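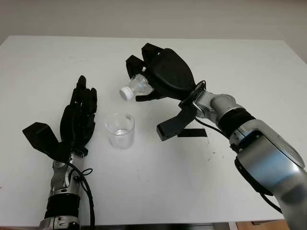

The tenant in Unit 11 asked whether the water points could be run before eight, as the kitchen tap is in use all morning after that. Agreed for next time.

Plomham Business Units – monthly water hygiene and safety check
Date of visit: December 28, 2022
Contractor: Gudance

1. Kitchen cold tap, run two minutes
Pass. 11 degrees at the end of the run.

2. Kitchen hot tap
Pass, but slow. Took about 30 seconds to come up to heat. Pipe under the sink has lost its lagging near the elbow.

3. Water heater (Brunner, wall mounted)
Pass. Pressure valve lifted by hand and reseated. Slight scale on the outlet – wipe down and look again next month.

4. Shower, ground floor
Fail. Head not descaled since the last visit and the log sheet has no entries for weekly flushing. If the shower is not wanted it should be capped off.

5. Toilets, both floors
Pass. Upstairs cistern refills noisily. Not a safety matter.

6. Outside tap
Isolated for the winter and drained. Tag 859 fitted.

7. Floor by the sink
Mat curled at one corner. Trip risk. Replace or remove.

8. First aid box
Eyewash out of date. Plasters fine.

9. Stopcock
Turns freely. Label faded, new one needed.

Actions
Items 4 and 8 within 14 days. Item 7 the same day. Lagging to be quoted for by Vatton with the loft work.

Next check: as usual, keys from the front office.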